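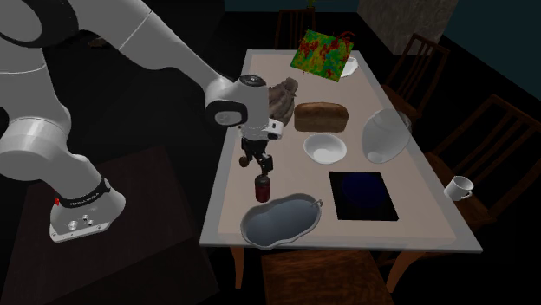 Dining Room > Tables > Reviews

Search reviews Go

Grotivard Wendden Extending Dining Table

The Wendden is a rectangular extending table from Grotivard, sold in one width and two lengths. I bought the longer version in March and have used it daily as a dining table and, most evenings, as a desk.

Assembly takes one person and a hex key, which is supplied. The legs attach with two bolts each into threaded steel inserts. The inserts on my unit were set square and took full torque without turning. The instruction sheet shows the crossrail upside down in step 7. Follow the drawing on the cover instead.

The top is oak veneer over particleboard with a solid edge strip. Finish is a satin lacquer, even across the main panels and slightly glossier on the extension leaf. Under a ceiling lamp the difference is hard to see. Under low side light from a window it is obvious. A hot mug left for ten minutes made no mark. Undiluted vinegar left overnight dulled a spot the size of a coin, and polish did not bring it back.

The slides are the best part. They are made by Bredel, run on ball bearings, and carry the leaf without sagging. I opened and closed the table 123 times over two weeks and checked the gap between panels with feeler gauges before and after. It did not change. The catch is stiff and needs two hands, one on each side of the apron.

Stability is good when closed. Fully extended, the table racks a little if you push on a short end. Retightening the leg bolts after the first month reduced this but did not remove it. The leveling feet have a short thread and will not correct for a badly sloped floor.

Legroom is limited at the corners by the apron, which hangs lower than on the Baranauskienė table I had before. Chairs with arms will not slide fully under.

Price was 800 dollars with the leaf included. Delivery was extra. Replacement feet and bolts can be ordered separately, but the leaf cannot.

Slides: excellent
Finish: fair
Stability: good closed, fair extended
Hardware: good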